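# Chapter 5: Water in the House

Most of us learn about plumbing on the day it stops working. I grew up in a narrow brick house on Strömberg Street, where the kitchen tap groaned every morning at the same hour, and I was nearly grown before I wondered why it should make any noise at all. My grandmother said the house was clearing its throat. I believed her for longer than I would like to admit (and I still think of it that way when I hear a pipe knock).

We spent the last chapter outdoors, following rain down the hills above Golleck and into the reservoir. Now we come inside, and I hope you'll find the indoor part of the trip every bit as interesting, even though it is a great deal shorter. A drop of water may spend a whole winter in the reservoir and several days in the town mains, and then pass through your house in the time it takes to rinse a spoon.

Two systems do all the work. The first is the supply, which brings clean water in under pressure. The second is the drainage, which carries used water away and has no pressure behind it, only the pull of the earth. Students tend to picture the two as one long loop, and I did too when I started, but they never touch. Between the mouth of the faucet and the drain there is always a gap of open air, and that gap is one of the most important safety features in the building. Plumbers call it, sensibly enough, an air gap. If the pressure in the main should ever drop, the supply pipes can pull backward like a drinking straw, and you would not want the end of that straw sitting in your dishwater! 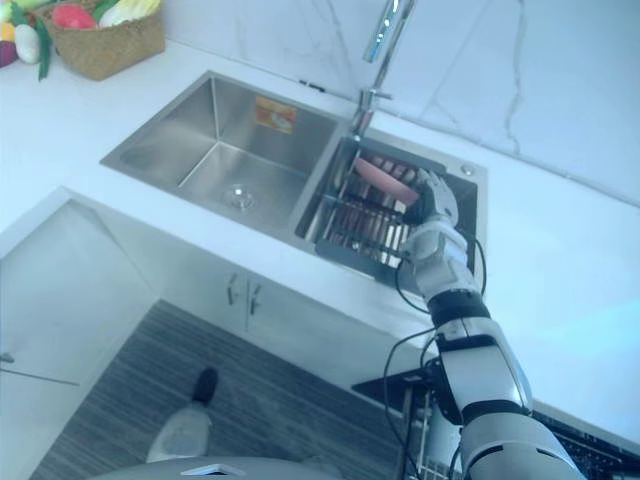 Once the water goes down the drain it meets a bend of pipe called a trap. Have a look under your own kitchen sink tonight, if whoever you live with will let you move the bottles and sponges out of the way. You'll find a curve shaped like a letter U, or like a letter P lying on its face, and it holds a little plug of water all the time. The plug keeps the air of the sewer from rising into the room. A sink that goes unused for months can lose its plug as the water dries up, and then comes the smell that people so often blame on the sink itself. Running the tap for a minute usually puts things right.

The horizontal pipes beyond the trap have to slope, and here the old plumbers were fussier than you might expect. Too little slope and the waste settles and stays. Too much, and the water can hurry off and leave the solids behind. My friend Ivars Liepiņa spent 30 years fitting pipes in and near Midance, and he used to check his work by rolling a marble down the inside before he joined the last piece. I have never seen this in any manual, but his drains ran well.

In this chapter we will take the supply side first, beginning at the meter, and then turn to traps, slopes and vents. Vents come last, as they make very little sense until you have thought hard about what air does inside a closed pipe.

## Before you read on

Find the main shutoff valve in your home or school, and ask an adult to show you which way it turns. Write down where it is. You will need the note for Section 2, where we draw a map of the supply pipes.

## Words to watch for

**Air gap:** the open space between a water outlet and the highest level the used water can reach.

**Main:** the large pipe under the street that feeds the smaller pipes of each building.

**Trap:** a bend in a drainpipe that holds water and blocks sewer gas.

**Vent:** a pipe, usually ending above the roof, that lets air in and out of the drainage system.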